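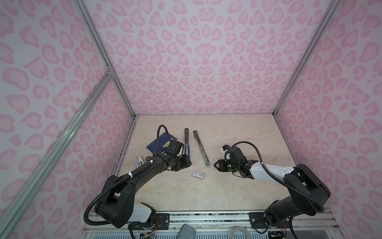
Pink leopard-type spots on pale lavender, back wall and two sides, marble-pattern floor.

Papering three walls with a big spotted pattern, how do I handle the corners and how many rolls?

Posted by kaltari_road, 10th March

I am planning to paper the half bath under our stairs. It is a small room and I want something loud in it. The pattern I have picked is in the same family as the picture, animal spots in two pinks on a very light purple. The one I am ordering is Fonley 2585. It is a paste-the-wall paper, not peel and stick.

The three walls I want to cover add up to 11 feet wide. The fourth wall is mostly door and will be painted. The ceiling is low, 84 inches from the top of the baseboard. The rolls are twenty and a half inches wide and thirty-three feet long, and the label says "straight match, 24 in. repeat."

My problem is the two inside corners. I have papered one bedroom before, but that was a plain grasscloth look and you could not see whether anything lined up. With spots I am worried that every blob that goes into a corner will come out the other side as half of something else. My sister-in-law says you should just fold the paper around the corner and keep going. The man at the paint counter said never do that. They were both very sure.

Also, the calculator on the store's site says I need two rolls and the one on the paper maker's site says four. I can return unopened rolls but the shipping is on me. The walls were skim coated in January and have not been primed yet. The house is old and I doubt there is a straight corner in it.

What I would like to know is what to do at the corners, how many rolls to buy, and whether the skim coat needs anything besides ordinary primer.

Afshin Naseri

I hung paper for a living until my knees gave out, so this is how I would do it.

Your sister-in-law is half right and so is the man at the counter. You do wrap the corner, but only by a little. Measure from the edge of your last full strip to the corner at the top, the middle and the bottom. Take the biggest of the three and add half an inch. Cut your strip lengthwise to that width. Hang it so the extra half inch goes around onto the next wall, and press it into the corner with a smoother. Save the piece you cut off.

Now take that saved piece and measure its width. Mark that distance out from the corner on the new wall, and drop a plumb line there. Hang the piece to the line, with its cut edge going back into the corner over the half inch you wrapped. It will overlap a bit. In an old house the overlap will be wider at one end than the other, and that is where you lose some of the pattern. On a wall that is out by a quarter inch you lose a quarter inch of a spot. With stripes you would see it. With spots of uneven shape you have to go looking for it.

If the paper is vinyl coated, the overlap needs seam adhesive, as regular paste will not hold vinyl to vinyl. Check the label. Some people cut through both layers with a fresh blade and peel out the waste so there is no overlap at all. I would leave that alone on a new skim coat, it is easy to score the wall underneath and then the seam opens up later.

Do not take a full-width strip around an inside corner. The paper pulls tight as the paste dries and lifts out of the corner, and from then on nothing on the second wall is plumb.

Where to start: pick the wall you see when you open the door. Find its middle and decide whether you want a seam there or the center of a strip. Try both with a tape measure and use whichever leaves you wider pieces at the two corners. A two inch sliver in a corner is miserable to hang. Work out from the middle in both directions, and the pattern ends up balanced on the back wall.

Rolls. Your 84 inches plus two at the top and two at the bottom for trimming makes 88. With a 24 inch repeat you round up to the next full repeat, so 96 inches, eight feet a strip. A thirty-three foot roll gives you four strips with a foot left over. Eleven feet is 132 inches, divided by twenty and a half that is six and a bit, call it seven strips. Two rolls make eight strips. So the store's number is correct on paper, but starting in the middle can easily cost you one more strip, and then there is the one you crease. Buy three, and make sure all three have the same run number printed on the label. Pinks are bad for this. I have seen two runs of one pink that looked like different papers once they were side by side.

Primer: joint compound drinks paste. Sand it, wipe off all the dust, and use a primer made for under wallpaper. Let it dry the full time on the can.

soditz_basement

I'd get the four rolls. Discontinued patterns are impossible to find later and you can line a drawer with the rest. Ours got a water stain 5 months after we finished and I had nothing to patch with.

Also turn the power off and take the switch plates down before you start. Paper over the box and then cut an X.

M. Hsiao

Agree with Afshin on nearly everything. A few things from doing a powder room of around the same size with a floral.

Lay two strips side by side on the floor before you paste anything and look at them from across the room. A big two-tone print usually has one spot that is darker or bigger than the others, and because yours is a straight match that spot lands at the same height on every strip. Ours made a row right at eye level. We moved the whole pattern up by six inches and it was much less noticeable. You have eight inches to play with by the math above — 96 less 88 — so decide this before you cut.

Look at the edges of the paper too. If the paper core is white and the background is tinted, seams can show as thin white lines. I went along the edges with a chalk pastel close to the background color, very lightly.

The cut line at the ceiling took me longer than both corners did. Change the blade more often than you think you need to. I used one for every strip.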